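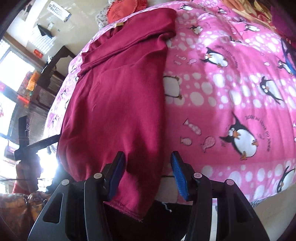
Maroon sweatshirt, penguin blanket

Tremo Residents' Network: Account and Page Safety Checklist
Autumn inspection, September
Inspected by: Loubna Belkadi
Members on the Erkinier platform at inspection: 513

Section A. Administrator access

A1. Each administrator signs in with a separate account. Satisfactory.
A2. Two-step sign-in is switched on for all administrators. Not satisfactory. Marcelino Vieira's account still relies on a password alone.
A3. Former administrators have been removed. Satisfactory. The Peixoto page was checked at the same time.
A4. Recovery email is current. Corrected during inspection.
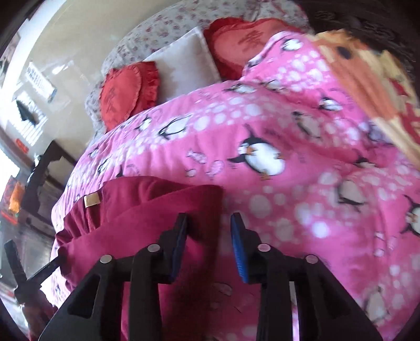 Section B. Member privacy

B1. Home addresses do not appear in public posts. Not satisfactory. There were 76 posts showing a street and house number, most of them in the lost pets thread. Authors have been notified.
B2. The member list is hidden from visitors. Satisfactory.
B3. Posts about children under 13 are reviewed before publication. Satisfactory, although the wait for review was around two days.

Section C. Messages and reports

C1. Links from new members are held for approval. Satisfactory.
C2. Reported messages are answered within one day. Partly met. Reports sent after 6 p.m. on the Wustinar app did not reach the shared inbox.
C3. Posts are limited to 3000 characters. Satisfactory.

Items A2, B1 and C2 will be inspected again before the page is opened to neighboring streets.

Comments on this checklist
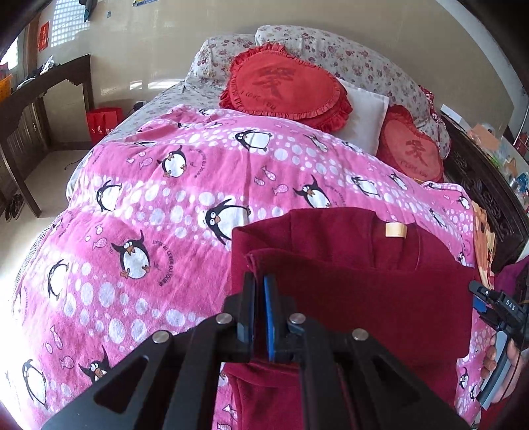
Rosimeire Aguiar: Regarding B1, please confirm whether comments were searched as well as posts. Two replies under the garage sale notice still gave my full address this morning.

Loubna Belkadi: Comments were not included. They have been added to B1 for the second inspection.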